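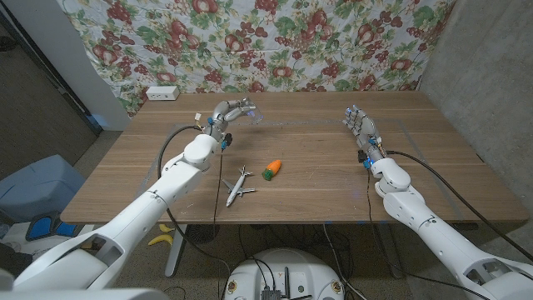
Fig. 1. Printed fabric behind a wooden table; fruit and leaf motif on an off-white ground.

Unit 4: Repeats in Printed Cloth

A repeat is the smallest area of a design that can be copied across the cloth without a break. Its height is set by the printing method. On a rotary screen the height must divide evenly into the circumference of the screen. On a flat screen it is limited by the frame.

Four layouts are covered in this unit:

Block (straight) repeat. Each unit sits directly beside and below the last. Vertical lines show easily.
Half drop. Each column is moved down by half the repeat height. Used for most fruit and flower prints.
Brick. Each row is moved sideways by half the repeat width.
Tossed. Motifs point in several directions inside the unit. The cloth can be cut either way up, so less is wasted.

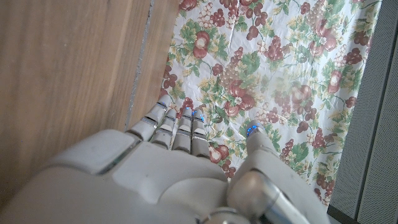 Fig. 2. Boundary between wood surface and fabric.

Worked problem. A half-drop design has a repeat height of 40 cm. Find the offset of the second column and the extra cloth needed to match two curtain panels. The offset is 20 cm. Allow up to one half repeat for the second panel, then add hems. Students who allow a full repeat will get a usable answer but should state why.

Color separation. Each color in the design needs its own screen. Stems and outlines are normally printed first. Where two colors meet, a small overlap (trap) hides errors in registration. The Cimau sample book used in class has 35 designs, of which the Tutent series is tossed and the rest are half drop. Read the Phillips chapter on trapping before the lab. 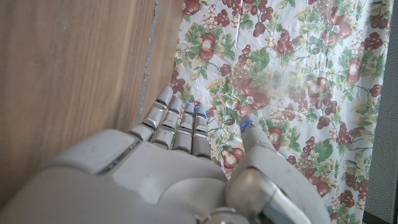

Department of Textile Design, Surface Pattern Section

Lab sheet. Mark one full repeat on the Skerkimine sample with pins. Measure height and width twice. Record the layout, the number of screens and the direction of the motifs. Press wrinkled cloth before measuring. Lab reports are due in October, course office, by 4 p.m.

Instructor: Tassanee Inthanon

Comments (3)

weaver_k: Is the offset always half? I have a cloth where it looks like a third.

T. Inthanon: Third drops exist. Write it as 1/3 on the lab sheet.

marlo: The link to the Phillips chapter asks for a password.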